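Aufkleber am Glasboden – mitspülen oder vorher ab?

Gendel, Beitrag 1
Hallo zusammen, ich hab mir nach dem Umzug neue Trinkgläser geholt, so dicke achteckige mit Facetten, und unten in der Mitte klebt ein runder Holo-Aufkleber. Die Schrift darauf ist winzig, ich kann sie nicht entziffern. Macht ihr so was vor dem ersten Spülen ab oder wartet ihr, bis es von allein abgeht? Meine Schwester sagt, der bleibt ewig dran. Ich hab drei Gläser und will sie nicht zerkratzen.

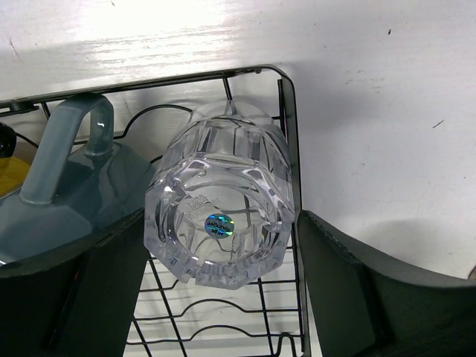

Glasboden mit Aufkleber, dahinter das Abtropfgitter

Promov, Beitrag 2
Ab damit, und zwar vorher! Fön drauf, kurz warm machen, mit dem Fingernagel unter den Rand. Den Rest vom Kleber mit Speiseöl einreiben, stehen lassen, abwaschen. Hab ich bestimmt schon 200 Mal gemacht (Flohmarktkram), nie ein Kratzer.

Mocanu, Beitrag 3
Fön auf dickes Glas find ich keine gute Idee, mir ist so mal eins gesprungen. Warmes Wasser reicht, über Nacht einweichen und fertig. Und da ist doch links über dem Aufkleber noch was ins Glas geprägt, oder? Steht da die Marke?

Gendel, Beitrag 4
Ja, irgendwas Kurzes, aber auf dem Foto sieht man nur die Umrisse. Fön lass ich dann lieber, danke! Zweite Frage, wenn ihr schon da seid: Wie räumt ihr gemischtes Geschirr ins Gitter? Am Sonntag steht bei mir immer alles durcheinander auf dem Tisch, Glas, Becher, die gelbe Tasse, und dann passt nix.
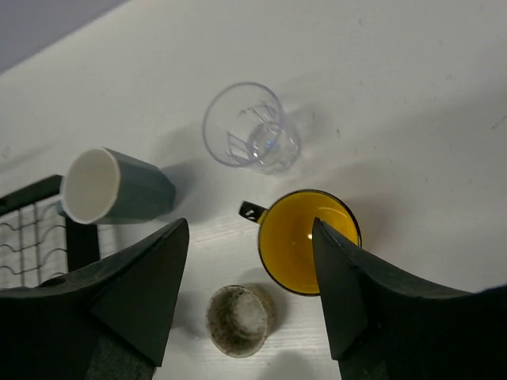 Der übliche Haufen, links das Gitter

Nondard, Beitrag 5
Die leichten Sachen nach oben, die dicken Gläser nach unten, alle mit der Öffnung nach unten. Der blaugrüne Becher ist innen weiß, da würde ich Kaffee nicht lange drin stehen lassen. Und der kleine schmutzige gehört erst mal in die Spüle :-)

Promov, Beitrag 6
@Mocanu Gesprungen vom Fön? Da war vorher schon ein Riss drin, wetten. Lauwarm einstellen, fertig.

Mocanu, Beitrag 7
Wette ich nicht mit, das Glas war neu. Aber gut, jeder wie er mag – ich bleib beim Wasser.

Gendel, Beitrag 8
Weicht jetzt ein, ich melde mich morgen.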